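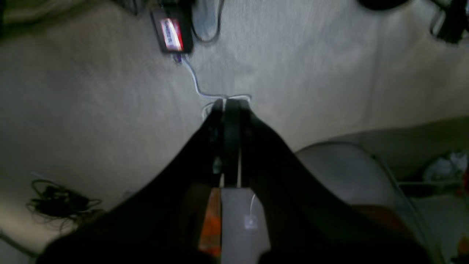

후기 한 줄 썼다가 피고인이 됐다, 변호인에게 듣다

토요일 오전에 만났다. 4월 14일 토요일. 변호사는 의뢰인 접견 아닌 날은 토요일이 그나마 낫다고 했다. 법률사무소 드루빅스(Druvix) 회의실, 커피 두 잔, 녹음기 하나. 한 시간 약속이었는데 두 시간 가까이 갔다. 급하게 정리한다.

사건부터. 의뢰인은 34세 직장인. 이사 중개 앱 트루킥(Trukik)에서 이사업체 오헤다(Ojeda)를 골랐고, 이사 당일 추가금을 요구받았고, 그 얘기를 후기 사이트 이메도우(Imedow)에 올렸다. 업체 이름 그대로. 업체가 고소했다. 정보통신망법상 명예훼손. 약식명령으로 벌금 50만 원이 나왔고, 의뢰인은 정식재판을 청구했다. 다음 기일은 5월.

변호사는 이름을 빼 달라고 했다. 의뢰인도 마찬가지. 재판이 진행 중이라 그렇다고.

"벌금 50이면 그냥 내고 말지, 다들 그러거든요. 가족도 그랬대요. 근데 이분은 처음 오셨을 때부터 금액 얘기를 안 해요. 거짓말 쓴 게 없는데 왜 전과가 남느냐, 그 얘기만 했어요."

전과라는 말에서 목소리가 조금 올라갔다. 벌금형도 형벌이다. 과태료하고 다르다. 이걸 헷갈려서 그냥 내 버리는 사람이 많다고 한다.

정식재판 청구 기한은 약식명령을 고지받은 날부터 7일이다. 의뢰인은 닷새째에 사무소 문을 두드렸다.

"우편물 받고 이틀을 책상 위에 뒀답니다. 무서워서 안 뜯은 거죠. 그 마음은 아는데, 법원 봉투는 뜯으셔야 돼요. 제발요."

그럼 쟁점은 뭔가. 글 내용이 사실이면 괜찮은 것 아닌가. 이 질문을 제일 많이 받는다고 했다. 답은, 괜찮지 않을 수 있다. 우리 법은 사실을 말해도 명예훼손이 될 수 있다. 온라인이면 정보통신망법이 먼저 나오고, 여기서는 '비방할 목적'이 있었는지가 갈림길이 된다.

"결국 그 네 글자예요. 아니 다섯 글자인가. 비방할 목적. 검찰은 있다고 보고 저희는 없다고 봅니다. 소비자가 다른 소비자한테 정보를 준 거면 공공의 이익을 위한 것이고, 그러면 특별한 사정이 없는 한 비방할 목적은 부정된다는 게 판례 흐름이거든요. 조금 감정이 섞였어도요. 사람이 돈 더 내고 감정이 안 섞이면 그게 더 이상하지."
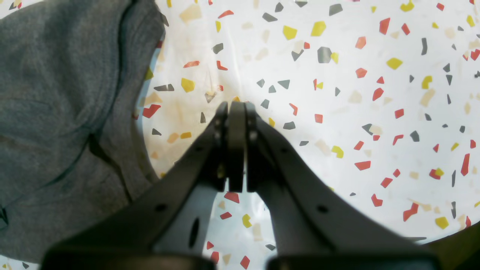 문제는 문장이었다. 원글은 길지 않다. 추가금 액수, 요구받은 시각, 계약서에 없던 항목이라는 설명. 여기까지는 다툼이 별로 없다. 마지막 문장이 걸렸다. "여기 부르면 호구 됩니다."

검찰은 이 문장에서 비방의 의도가 드러난다고 봤다. 변호인은 의견 표현이라고 맞선다. 사실 적시와 의견 표명의 구별. 법대생이면 다 배우는데 실제 사건에선 늘 흐릿하다고.

"호구라는 말이 가리키는 건 업체가 아니에요. 자기 자신이죠. 돈 더 낸 나. 저는 재판부에 그 점을 꼭 말씀드리고 싶어요. 국어 시간 같지만."

모욕으로 공소장을 바꾸면 어떡하느냐고 물었다. 잠깐 생각하더니, 그럴 가능성은 낮게 본다고만 했다. 더 물었는데 답 안 함. 전략이라서 그런 듯.

글은 지금 안 보인다. 업체 요청으로 사이트가 임시조치를 걸었고, 기간이 30일이었는데 끝난 뒤에도 복구가 안 됐다. 의뢰인이 이의를 냈는지 안 냈는지, 이 부분에서 사이트 쪽 설명과 의뢰인 기억이 다르다. 변호사는 이게 형사사건과는 별개라면서도 꽤 길게 얘기했다.

"글 쓴 사람은 내려갔다는 통지를 메일로 받습니다. 스팸함으로 들어가요. 한 달 지나서 알아요. 그때는 이미 다른 사람들이 그 업체에 전화를 하고 있겠죠. 저는 임시조치가 필요 없다는 게 아니에요. 허위 글에 당하는 가게도 맡아 봤으니까. 그런데 내리는 절차는 클릭 몇 번이고 올리는 절차는 왜 이렇게 어렵냐는 겁니다."

업체 쪽 입장도 들어야 해서 연락을 했다. 오헤다 측은 재판 중이라 말할 수 없다고만 짧게 답했다. 트루킥은 중개 플랫폼이라 개별 분쟁에 관여하지 않는다고. 이메도우에는 문의를 두 번 넣었고 마감까지 회신이 없었다.

변호사도 업체를 무작정 몰아세우진 않았다. 그쪽 사정이 있을 거라고 했다. 성수기 전이고, 별점 하나에 예약이 오가고, 소규모 업체라면 더 예민할 수 있다.

"저도 자영업 비슷한 거잖아요. 변호사도 후기 달려요. 읽으면 잠 안 옵니다. 근데 고소는 다른 얘기죠. 답글 달면 되잖아요. 우리는 이러이러해서 추가금을 받았다. 그 한 줄이면 독자가 판단해요."

답글은 없었나. 없었다. 고소장이 먼저였다.

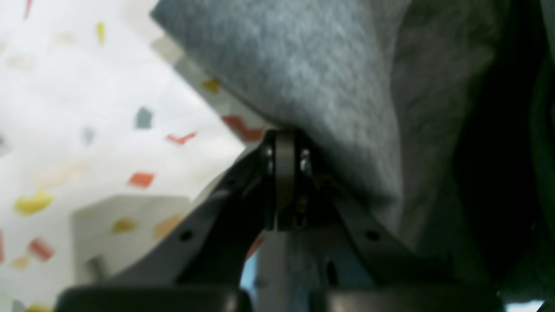

회색 천 아래로 보이는 그리퍼 관절부. 양쪽에 은색 나사 머리가 있다.

증거 얘기로 넘어갔다. 의뢰인이 들고 온 캡처가 351장. 앱 대화창, 계약 화면, 통화 목록, 이사 당일 가족 단톡방까지. 변호사는 처음엔 한숨이 나왔다고 한다. 그런데 다 읽고 나서 생각이 바꼈다.

"단톡방이 제일 좋았어요. 오전에 이미 '추가금 달래' 하고 올렸더라고요. 시각이 찍혀 있죠. 나중에 지어낸 얘기가 아니라는 거. 본인은 그걸 제일 쓸모없다고 맨 뒤에 넣어 놨어요."

그러면 일반인은 뭘 챙겨야 하나. 변호사가 손가락을 꼽다가 말았다. 다 필요하다고. 다만 원본. 캡처만 있고 원래 대화가 지워졌으면 다툼이 생긴다. 휴대폰을 바꾸면서 대화가 날아간 사건도 있었고, 그건 졌다.

후기 쓸 때 조심할 점도 물었다. 이 질문엔 표정이 별로였다. 겁먹으라고 하는 얘기가 될까 봐서다.

"겪은 것만 쓰세요. 날짜, 금액, 들은 말. 옆집도 당했다더라, 이런 거 빼고요. 직원 이름이나 차 번호도 쓸 이유가 없고. 욕은 당연히 안 되고. 근데 저는 이런 팁이 돌수록 좀 씁쓸해요. 시민이 이사 후기 하나 쓰면서 변호사 팁을 읽어야 되나."

사실적시 명예훼손죄를 없애자는 주장에 대해서는. 찬성이냐고 물었더니 바로 고개를 끄덕이진 않았다. 사생활 문제가 있단다. 병력이나 가족사처럼, 사실이라도 퍼지면 사람이 무너지는 정보. 그걸 막을 수단은 있어야 한다는 것. 다만 형사처벌이 꼭 그 수단이어야 하는지는 모르겠다고 했다. 손해배상으로도 된다는 쪽. 헌법재판소는 형법 조항을 합헌으로 봤지만 반대의견도 있었고, 변호사는 그 반대의견을 여러 번 읽었다고 했다.

"진실한 사실을 말했는데 경찰서에 가야 된다. 무죄가 나와도 가긴 가야 된다. 이게 위축이에요. 저희 의뢰인도 무죄 받으면 끝이냐, 아니죠. 조사받느라 연차 쓰고, 법원 나오느라 또 쓰고. 회사에는 뭐라고 합니까."

의뢰인은 회사에 병원 간다고 했다고 한다.

합의 얘기도 있었다. 명예훼손은 피해자가 처벌을 원하지 않으면 처벌할 수 없는 죄다. 1심 선고 전까지는 그 길이 열려 있다. 업체 쪽이 조건을 하나 냈다. 사과문. 이메도우에 올리고 일정 기간 유지할 것. 의뢰인이 거절했다.

"저는 변호사니까 설명은 다 드렸어요. 사과문 쓰면 여기서 끝날 수 있다, 위험은 이거다. 설명 끝나기도 전에 안 한대요. 뭘 사과하냐고. 그 대목에선 저도 할 말이 없었습니다."

정식재판으로 가면 형이 더 무거워질 수도 있지 않나. 벌금액은 올라갈 수 있다. 예전과 달리 지금은 벌금을 징역으로 바꾸는 것처럼 더 무거운 종류의 형으로는 못 가지만, 금액은 열려 있다. 이 설명도 했고 의뢰인은 알고 있다고. 그래도 간다. 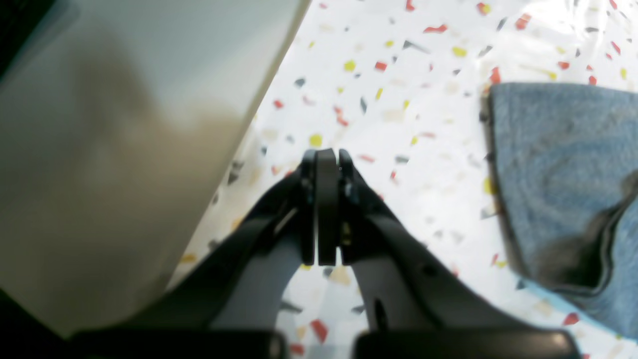
고소장 자체는 어땠는지도 물었다. 변호사는 기록을 복사해 와서 읽었는데 생각보다 얇았다고 했다. 허위라는 주장은 첫 장에만 있고 뒤로 가면 사라진다. 추가금을 안 받았다는 말은 끝까지 없다. 매출 피해를 봤다는데 자료가 안 붙어 있고. 사진의 검은 집게와 비슷하달까, 두 손가락은 바짝 모여 있는데 사이에 쥔 건 없는 모양. 물론 변호인 쪽 설명이고 법정에서 뭐가 더 나올지는 모른다. 검찰이 증인을 신청했다는 얘기는 아직 못 들었단다.

변호인 측은 증인을 하나 부를 생각이다. 같은 날 현장에 있던 가족. 추가금 요구를 직접 들은 사람이다. 변호사는 가족 증언은 약하게 볼 수도 있어서 단톡방 기록과 같이 낼 거라고 했다. 업체 쪽 현장 담당자도 부르고 싶은데 주소 확인부터 막혔다.

수임료는. 실례인 줄 알면서 물었다. 벌금보다는 훨씬 많다고만. 웃었는데 별로 웃긴 얘기는 아니었다.

"계산하면 안 맞죠. 50만 원 안 내려고 그 몇 배를 쓰는 거니까. 그래서 이런 사건은 판결이 잘 안 쌓여요. 다들 약식에서 멈추니까. 끝까지 간 사람이 적으니 기준도 잘 안 생기고, 기준이 없으니 다음 사람이 또 겁을 먹고."

비슷한 상담이 늘었냐는 질문엔 체감상 그렇다고 했다. 병원 후기, 학원 후기, 중고거래. 숫자는 따로 세지 않는다. 대부분 전화 한 통으로 끝난다. 글 내릴까요, 하고 묻고, 내리면 고소 안 한다더라 하고 끊는다. 변호사도 말리지 않는다고 했다. 생업이 있는 사람한테 싸우라고는 못 하겠다고.

무죄가 나오면 글은 어떻게 되나. 다시 올릴 수 있나. 변호사가 이 질문은 의뢰인한테도 받았다고 했다.

"올릴 수 있죠. 근데 마지막 줄은 어떡할까요, 물으시더라고요. 호구 됩니다, 그거. 빼도 되고 둬도 된다고 했습니다. 본인은 두겠대요."

나오는 길에 다음 기일을 다시 확인했다. 5월은 맞는데 날짜가 한 번 바뀔 수 있다고 한다. 재판부 사정. 정해지면 방청하고 이어서 쓸 예정이다.

※ 업체 측이 추가 입장을 보내오면 기사에 반영하겟습니다.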